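Folding the Ribbed Top: What I Learned About Knits, Hems and Patience
Final report, Textiles and Home Studies project
Group: Souad Kettani, Yevhen Ostapchuk, Heriberto Benavides

Why we picked folding

Our group had a whole list of ideas for this project (Yevhen really wanted to do stain removal) but we kept coming back to folding, mostly because all three of us are bad at it. I'm Souad, and I wrote up this part, so any complaining about sleeves is mine. We wanted to know why some clothes stay in a nice flat rectangle and others go lumpy the second you put them down. Our advisor, Valentin Hodoroagă, told us to choose one difficult garment and stay with it, and that was good advice even if I got very tired of looking at that garment by May.

The one we chose is a mauve ribbed knit top. Ribbed knit is stretchy across the ribs and pretty stable along them, so if you pull it sideways even a little, the whole thing gets wider and your rectangle is gone. Woven shirts don't do that! A T-shirt does it a bit, but the ribs make it so much worse.

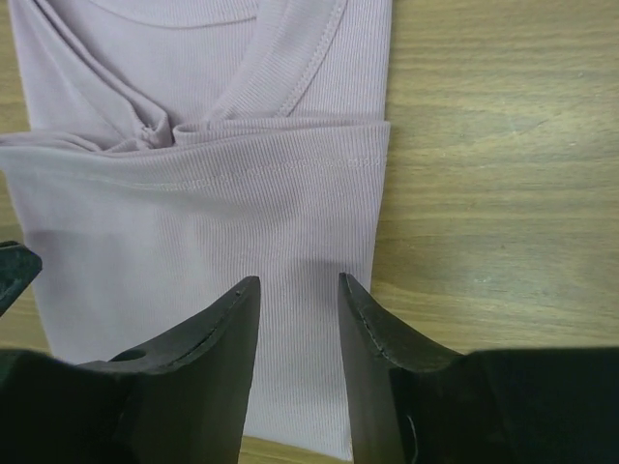
We did 31 folds on the knit top over the project, and the neckline was our main headache from the first one on. The band is thicker than the rest of the fabric, and it wants to keep its curve. Fold straight across it and you get a ridge that shows through every layer on top. Heriberto's fix was to smooth the neck with a flat palm first and only then bring anything over it, and I started copying him after a while.

The method

We used the same three steps each time. Lay the top flat with the straps away from you, fold the sides toward the middle, then bring the bottom up. We wrote a grade in the notebook after each one: flat, okay or lumpy. Not very scientific, I know, but we all agreed on the grades nearly every time.

The table mattered more than I expected. We tried a bedspread first and the fabric just sank into it. Wood was much better, with the finished pile kept in a back corner so it didn't get in the way of the next fold.

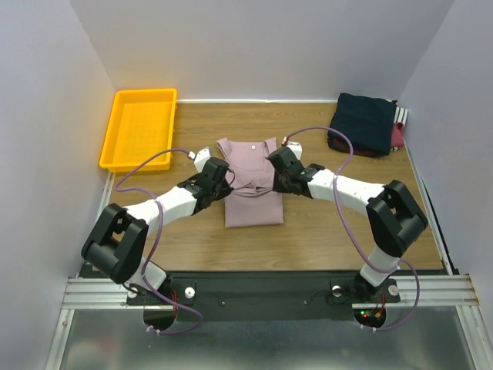
Figure 2. The top laid flat, straps at the far end, with the folded stack in the right corner and the yellow tray in the left.

Of the 31 folds, 21 got a "flat." Most of the lumpy ones were from the first week, when we were rushing and tugging at the corners. You can't rush a rib knit. It stretches while you hold it and then creeps back, and by then you've already made your crease in the wrong place.

Picking it up

This was a part we almost left out, and I'm glad we didn't. How you lift the top decides how much smoothing you have to do later. Grab it in the middle and it bunches up. Hold it by one small point and the rest drops into folds, and then you have to work out which edge is which.
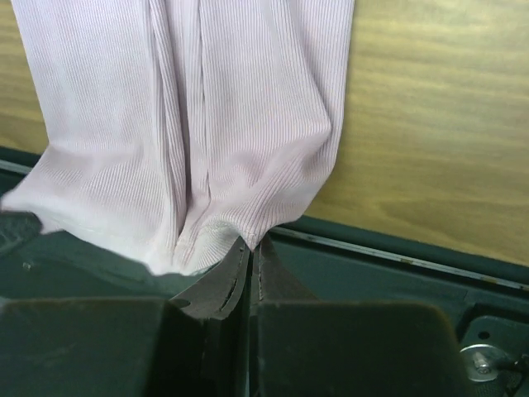

Figure 3. Ribbed knit gathered into two rounded lobes, with a deep crease between them and the lower edge pinched to a point.

Yevhen thought we should always lift by the hem. I was on the side of the straps. We argued over it for most of an afternoon, and in the end we tried both.

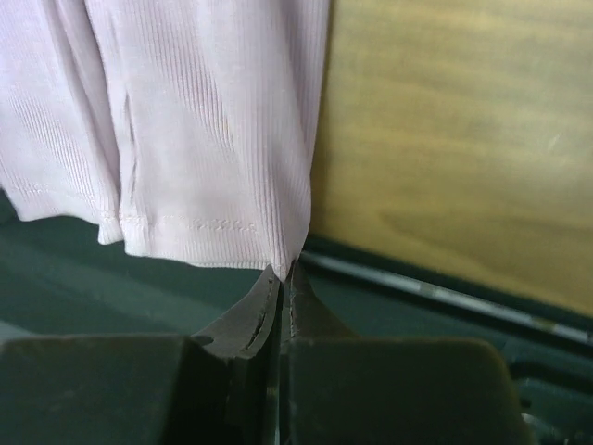
My opinion now is that Yevhen was mostly right (he has been told). The hem is doubled over and stitched, so it gives your fingers something firm, and it doesn't stretch out the way a single layer does. It also works as a guide. The row of pale stitching runs just above the bottom edge, and even when the cloth is pulled down into a pinched corner you can follow that line with your eye and see which way the edge is supposed to go. With the straps you get no guide like that, only two floppy bits that twist.

What we would change

I'd add a second fabric next time, maybe a plain woven shirt, so there would be something to compare the grades with. Heriberto would like to test whether the fold holds up in a drawer overnight, and we ran out of time for that. I'd also want someone outside the group to do the grading, as we got a little proud of our own work by the end.

The notebook with all the grades is in the project folder, along with Yevhen's hem sketches.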